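The Arm Did Not Fail, They Say

Kalevi Pelkonen
September 20, 2024
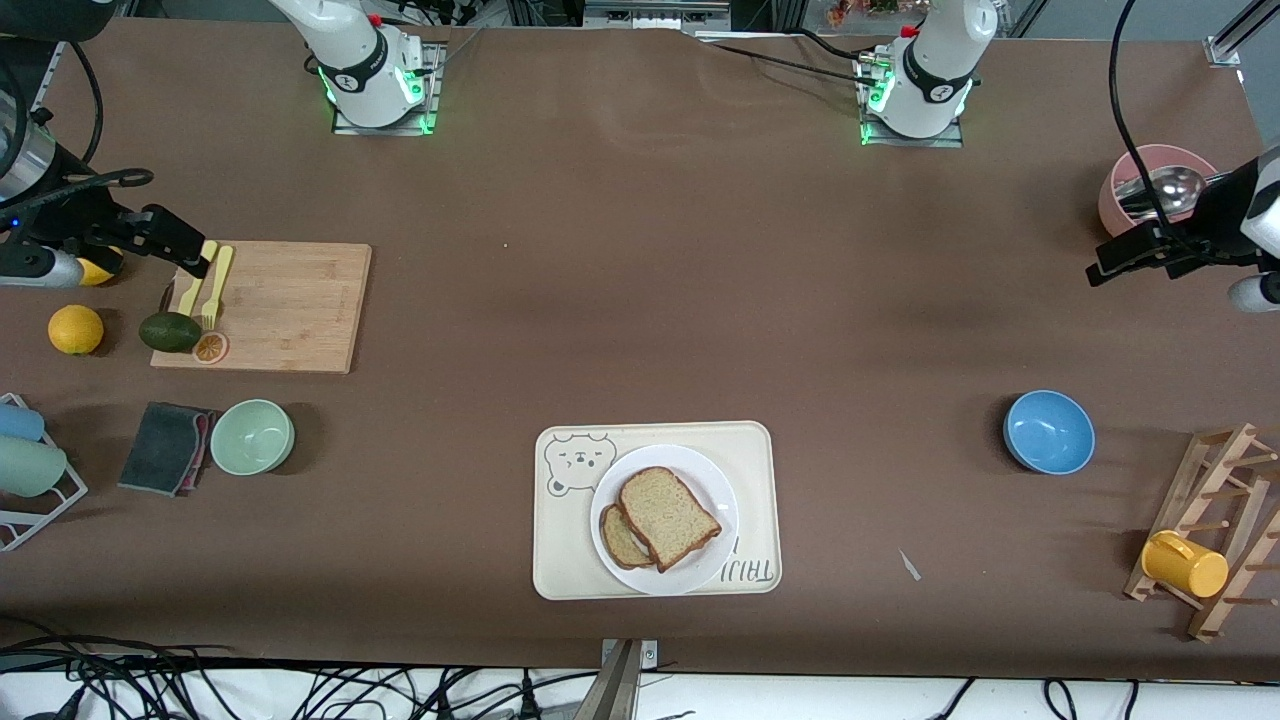

What the report leaves out

Runitz has published three pages on the fault at its Cevard kitchen bench, and I have read them twice. The left arm was told to lift a ladle out of a bowl. It closed its fingers, stopped, and then kept pushing down for 2 seconds before anyone hit the stop. The bowl cracked. The report calls this "an unplanned contact event."

I would call it a machine that didn't know where its own hand was.

The company's answer is a number. The bench had done 158 runs without trouble, and Runitz says it will have done 1000 by November. Fine. Who picked the runs? A ladle in a pink bowl, a fork on a cutting board, two slices of bread on a plate with a bear on the placemat. My own kitchen has never been that polite. If the arm can press through a bowl on a table laid out for its benefit, I would like to hear what it does when a child reaches for the toast.

Cables and blame

Jouko Koivisto, who speaks for the project, told me a cable probably snagged and gave the wrist a bad reading. Maybe so. There are black cables all over that bench, one of them curving down toward the left gripper. But a snagged cable is the most ordinary thing in the world. A safety system that can be fooled by one needs more work before it goes anywhere near a family.

Kolbrún Fogh, an engineer who has no stake in Runitz, asked a better question than any in the report: why did a person have to press the button? The force limit was supposed to do that. On page three it is described as "under review."

Runitz wants to put these arms in homes. I'd settle for seeing the force log first. I have asked for it three times.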